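Applies to Yap exchange units with the Grelholm line card fitted. Units with the older card use the procedure in section 3.

## 5. Guest room extensions

### 5.1 Before you start

The exchange must be installed, earthed and powered as described in section 2. The programming telephone must be connected to port 1 and must give a steady dial tone.

You will need:

- the port plan for the building
- a line tester or a known good corded telephone
- a small flat-bladed screwdriver
- the programming code (factory setting 464)

**Caution:** Ringing voltage is present on an extension pair whenever that extension is called. Unplug the line card at the exchange before touching bare conductors at a wall socket.

**Note:** The maximum cable run from the exchange to any one telephone is 100 metres. This includes the line cord. Longer runs may ring but speech will be faint at the far end.

### 5.2 Preparing the socket

1. Find the socket on the port plan and check that the number on the plan matches the label on the faceplate.
2. Remove the two faceplate screws and draw the plate forward. Do not pull on the cable.
3. Check that the blue pair is terminated on contacts 2 and 5. Other pairs should be folded back and left unconnected.
4. Refit the faceplate. Tighten the screws by hand only.
5. Reconnect the line card and plug the tester into the socket. A steady green light shows a good pair. A flashing green light shows that the pair is good but the port has not been assigned. Red shows reversed or broken conductors.
6. Write the result on the port plan.

Keep extension cables clear of mains leads where they share a wall. Where they have to cross, cross them at a right angle. Spare cable may be coiled -- keep the coil loose and do not pass a tie tightly round it.

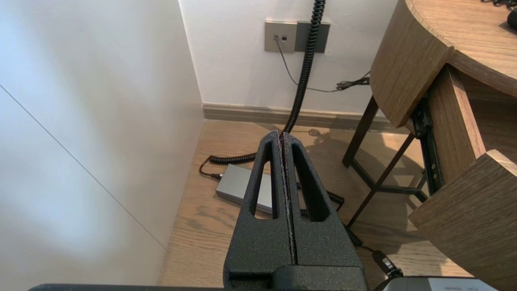

*Figure 5.1. Room corner with wood floor and coiled cable.*

### 5.3 Assigning a number

Extension numbers have three digits. The first digit is normally the floor and the last two are the room, so that room 52 on the first floor becomes 152. Numbers beginning with 9 or 0 are reserved and will be refused.

1. Lift the handset of the programming telephone and wait for dial tone.
2. Dial the star key followed by the programming code. The tone changes to a slow double beep.
3. Dial 21, then the two-digit port number from the plan.
4. Dial the three-digit extension number.
5. Press the hash key. One long beep confirms the entry. Three short beeps mean that the number is already in use or is reserved.
6. Repeat steps 3 to 5 for each room.
7. Replace the handset. Entries are stored when the handset goes down, and an entry in progress when the power fails is lost.

If no key is pressed for 8 seconds, programming mode closes and the current entry is dropped. Earlier entries in the same session are kept.

**Note:** Change the factory programming code before rooms are let. See 5.6.

### 5.4 Barring levels

Every new extension is set to level 2.

| Level | Calls allowed |
|---|---|
| 0 | Internal and emergency only |
| 1 | As 0, plus local |
| 2 | As 1, plus national |
| 3 | All calls |

To change a level, enter programming mode, dial 34, the extension number and the level, then press hash. The change applies from the next call. A call in progress is not affected.

Emergency calls are allowed at all levels and cannot be barred. Test this from one extension on each floor with the agreement of the emergency operator, or use the loopback test in section 9.

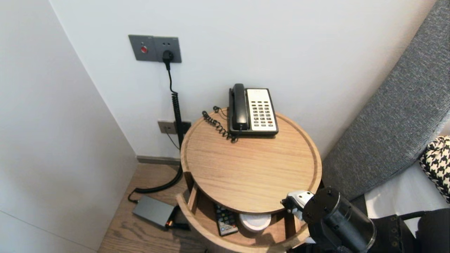
Can two telephones in the same room share one extension number?

Two telephones may share a number if both are wired to the same port and their combined load does not exceed the figure printed on the line card. Both will ring, and a call answered on one can be heard on the other.

### 5.5 Wake-up calls

1. At the reception telephone, dial 55 and the extension number.
2. Dial the time as four digits on the 24-hour clock. For half past six in the morning, dial 0630.
3. Press hash and wait for the long beep.

The exchange rings the extension for one minute. If the call is not answered it is repeated after five minutes, and then an alarm is shown at reception. To cancel, dial 56, the extension number and hash.

Wake-up calls are cleared once made. They do not repeat daily unless the Grovel reception software is connected and the repeat option is ticked. The exchange clock should be checked on the Sunday when the clocks change -- it does not adjust by itself.

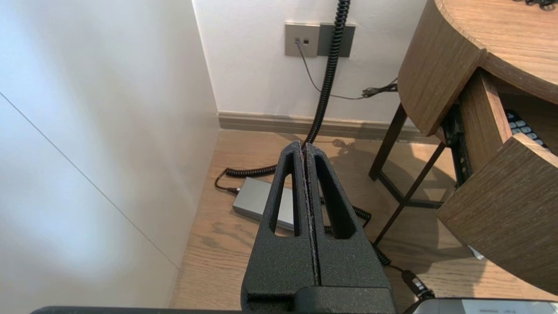 **Text:** Rania Khasawneh | **Technical check:** Florante Baluyot, Gukero

### 5.6 Changing the programming code

1. Enter programming mode with the present code.
2. Dial 90, the new three-digit code, then the new code again.
3. Press hash. Wait for the long beep before replacing the handset.

**Caution:** A lost code can be cleared only by a full reset. A full reset also erases all extension numbers, barring levels and pending wake-up calls.

### 5.7 Final checks

Carry out the following for each room.

- Call the extension from reception and check ringing and speech in both directions.
- Call reception from the room by dialling 0.
- Dial an outside number that the barring level should refuse. A continuous tone should be heard.
- Mark the room as complete on the port plan.

Leave a copy of the port plan inside the exchange cover. Fault tones and indicator lights are listed in section 8.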